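Road trip playlist, what's missing?

mitivel
Posted 26 Oct 2023
Driving up to see my sister, around 318 miles. I want songs everyone in the car can sing. No breakup songs please.

H. Paucar
Put the Motown first. Slow stuff goes after dark.

stumia
Disagree. Slow songs after dark put the driver to sleep. I'd save Motown for the last hour.

H. Paucar
I've done it that way for years and never had a problem.

Polyxeni Rallis
Two playlists, one for each driver. We did that in June and it stopped the arguing.

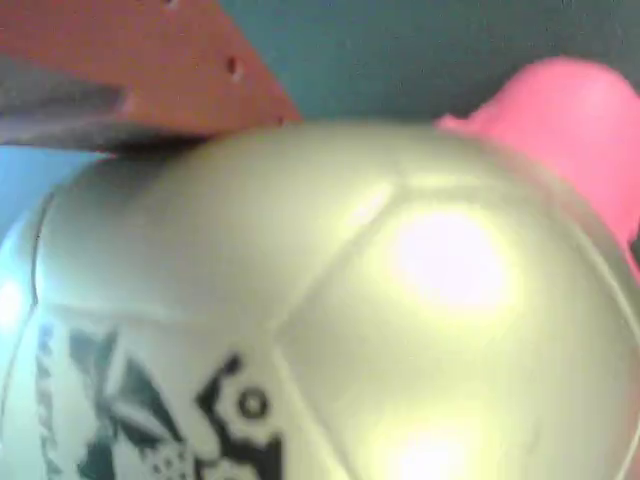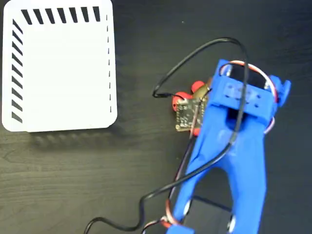
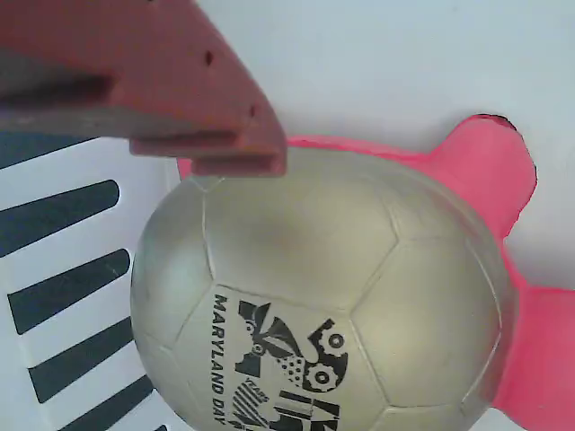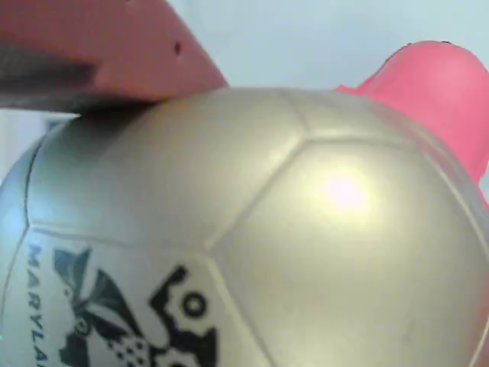
Also download everything before you leave. We lost signal in the hills and had the radio for two hours.

mitivel
Two lists it is. Motown is going on both.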